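The Shortbread Problem

Liette Caron had the question written on the whiteboard before anyone sat down.

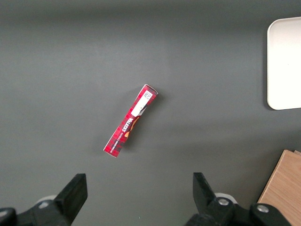 How does the robot know where the box is?

It works it out from what its camera gets and from the runs people have already driven by hand. If the box turns up somewhere new, it makes the best guess those runs allow, and then it moves.

"So it doesn't know," said Bouchard.

"I didn't say that."

"You wrote 'know' in the question and then you left it out of the answer."

Ms. Caron put the cap back on the marker. It was Wednesday, ten past four, and the robotics club at Irbridge had the room until six. Bouchard was in Grade 11 and had joined because his mother said he needed something on his applications. He had not expected to dislike it so specifically.

The job was to pick up a box of Walkers and put it in the white tray. The club had driven the arm through that same job 584 times since October. Bouchard had done a good share of them himself, hunched over the controller with his tongue between his teeth, and at home he had started to reach for the butter as if his hand only opened and closed.

"Pimetti does it with socks," said Anneke, not looking up from the laptop. Pimetti was the team from across the river. They had a sponsor and matching jackets.

"Pimetti says they do it with socks," Bouchard said. "Have you seen the socks?"

"There's a video."

"How long is the video?"

She didn't answer that. It was a short video. He had watched it several times, and there was a spot in the middle where the light in the window changed colour.

They had named their own program Vimum. It had been somebody's typing mistake in the first week and it had stuck. Anneke loaded the newest version and the fan in the laptop got loud.

"Predictions?" said Ms. Caron.

"It goes for the wood," said Bouchard.

"It will not go for the wood," said Anneke. "I fixed the wood."

"You fixed it last week too."

"That was a different wood problem."

Ms. Caron wanted predictions in writing, so he wrote it on the sheet: goes for the wood. Under it Anneke wrote: picks up box, drops in tray, B. apologizes. Everyone else left the column blank. Bouchard thought that was the smartest entry of the three.

Anneke pressed the key.

The arm thought about it, or did whatever it did in place of thinking. It swung out over the table, stopped, came down a little, stopped again. Bouchard folded his arms. He noticed he was holding his breath and let it out through his nose so it would pass for boredom.

The fingers came down on either side of the tartan and closed. The box went up crooked, one end higher than the other, and travelled across to the tray and landed in it.

There was some yelling. Somebody hit the desk.

"Write it down," said Ms. Caron. "One."

"Turn it around," said Bouchard.

"What?"

"Turn the box around. Label facing down. And move the tray to the other side."

Anneke stared at him. "We never trained it with the tray on the other side."

"Right."

"That isn't fair."

"If it knows where the box is, it's fair."

Ms. Caron looked at the whiteboard for a while, then at the clock. She turned the box over herself and slid the tray across.

The arm picked up the box. It did it neatly this time, better than before. It carried it over to where the tray used to be and let go, and the box bounced once on the bare table.

Nobody yelled. Anneke said a word that she was not supposed to say at school.

"Okay," said Ms. Caron. She rubbed out "know" with the side of her hand and stood there with the marker, trying to come up with another verb.

Bouchard picked up the controller and pulled his chair in. It was 5 o'clock. "Leave the tray over there," he said. "I'll do the first ones."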